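About the Zelley Robotics Club

Hi, and welcome! If you've landed on this page you're probably a student wondering whether to drop in, a parent wondering what on earth your kid keeps talking about at dinner, or somebody from another school who wants to know if we're any competition. I'm one of the two teachers who run the club, and I'm the one who writes the website, so you get me for all three.

We meet in Room 238, upstairs past the art room, right after the last bell until 5:30. During build season (which starts in October and eats the rest of the fall) we add a second afternoon, and there's usually a crowd at lunch too. The door is open when one of us is in there. If it's shut, try the library, we sometimes get bumped for testing.

How it started

The club began as a leftover. We had an after-school coding class that ran out of lessons before it ran out of year, and the kids asked if they could take apart the old printer in the corner. They did, and then they wanted the motors to do something. By spring we had a cart that could carry a sandwich down the hall and mostly not hit the lockers. The next year we had a name, a shelf, and a sign-up sheet, and we've grown to 30 students since then. They're in grades seven through twelve, and yes, the seventh graders get real jobs.

What we work on

We've got two teams, and they're friendly, most days. Jirnach is our driving team. They build the wheeled machines, they care about batteries and gear ratios, and they're the noisy end of the room. Botaleo is the handling team, and that's the group I spend most of my time with. They work on picking things up, moving them, and setting them down where you meant to.

Last year Botaleo did blocks and cups, and they got pretty good at it. This year they voted for soft stuff. Hats, socks, dish towels, anything that changes shape when you touch it. I was a little nervous about that vote! A block has sides. You decide where to grab it, you grab it, done. With a knit hat you have to look at how it's lying this time, find a fold that gives you something to pinch, and come at it from a direction that doesn't shove the whole thing across the table. Then you do it again and it's lying some other way.

So a big chunk of the season is hand work. Students take turns with a hand-held gripper, going after one piece of clothing at a time, and they talk through what they're trying while a teammate writes it in the log. We do it over and over with the same hat before moving on to the next one. It sounds dull and some afternoons it is, but it's also where the good arguments happen, like whether you go for the cuff or the middle, or how wide to open before you come in.
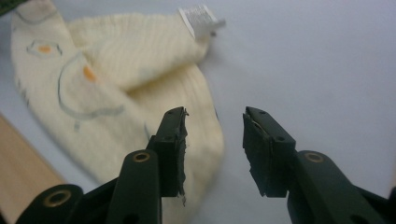

The doubled fold is always the place to start, according to Opoku, and going for a single layer first is just asking to chase the thing around. Half the team disagrees and there's a running tally on the whiteboard. I've been told I'm not allowed to vote.

Pads are the other big subject. The rubber on the fingers takes a beating, so students learn to check it, cut a new piece, and mount it straight. It's a good first job for somebody new, and you can learn it in one afternoon. We keep a bin of different rubbers to try out, and if you've got opinions about grip you'll fit right in. The log has a column for which pad was on, and please, please fill it in. I've spent more evenings than I'd like trying to work out what we were using in week three.

Competition

We enter one regional event a year. Each team brings a machine and a notebook, and the judges spend as long on the notebook as they do on the run, so our writers matter as much as our builders. If you like drawing diagrams or explaining things clearly, come see us even if you've never held a screwdriver. Our season budget is $2000, which covers parts, the entry fee, and the van, and we raise it mostly with the spring bake sale and the bike tune-up day. (Jirnach does the bikes. Botaleo does the brownies. I don't know how that got decided.)

Joining

No tryouts and no experience needed. Come to two meetings, and if you still like it, fill in the form and get it signed. Safety glasses are in the drawer by the door. Long hair goes up, hoodie strings get tucked in, and food stays on the back counter. Members who can't make every meeting are fine, just tell your team so they aren't waiting on you.

Families are welcome to stop in any time after 4:30. We're also always happy to take old winter hats, odd socks, and worn-out towels, clean please! There's a box outside the main office with our name on it. For anything else, call the school and ask for extension 1616, or leave a note in the club mailbox and one of us will get back to you.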